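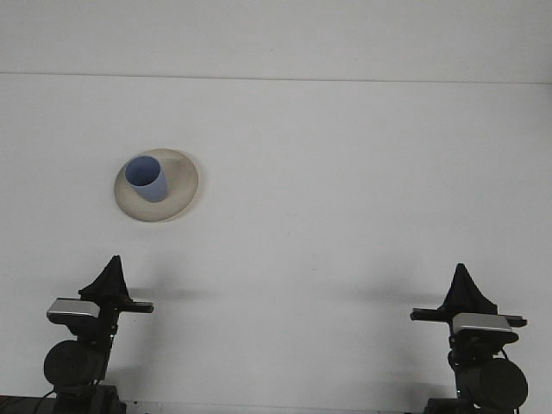

Handout 6: Comparing Two Grippers on a Bimanual Station

Reading before the session: chapter on contact and friction, sections on soft pads only.

1. Purpose

The session compares the Vovach parallel gripper with the Gebreyes adaptive gripper on one task: lift a cup off a plate, move it clear, and set it back. The arms, controller and table stay the same for both. Only the gripper and its tool file change.

2. Station

Two black arms are mounted at the near edge of a white table, facing inward. The task objects are a light blue cup, smooth and without a handle, and a cream plate with a broad rim. The cup starts upright on the left part of the plate, with the plate toward the back left of the table. Both grippers begin below and clear of the plate. The arms run on the Itmont controller. Its default grip force limit is too high for this cup, so load the course profile before enabling the motors.

3. Procedure

Each group runs 49 trials per gripper with the left arm. The right arm holds its start pose throughout and should be left powered, as the controller faults if only one arm reports.

Reset the cup by hand between trials. Put it back inside the flat part of the plate, not on the rim. A cup standing on the slope leans, and the approach angle is then wrong for both grippers.

Time limit per trial is 18 seconds from the first motion command. Count a trial as failed if the plate moves with the cup, if the cup tips on release, or if the limit runs out. Record which of these it was. "Failed" alone is not usable in section 5.

4. What differs between the grippers

Vovach: both fingers close in a straight line. On a round wall this gives one line of contact per finger. Sideways error at approach pushes the cup before it is held.

Gebreyes: the fingers give on contact and wrap slightly. It tolerates more sideways error but needs more room at the rim, and it opens wider on release. Watch the outer finger when lowering.

Closing time is set to 700 ms for both. Do not tune it per gripper. Last year's groups did, and their results could not be compared.

5. Report

Give the success rate for each gripper, failures by type, and median trial time. Plot trial time against sideways error if your log has it. Logs go in the Flaltetero folder under your group number, one file per gripper. Reports are due at the end of May.

Related handouts
Handout 4: Tool Frames and Wrist Offsets
Handout 5: Force Limits on the Itmont Controller
Handout 7: Two-Arm Handover

Print this page | E-mail this page

Contact the course office | Copyright Flaltetero Robotics Teaching Lab | Back to top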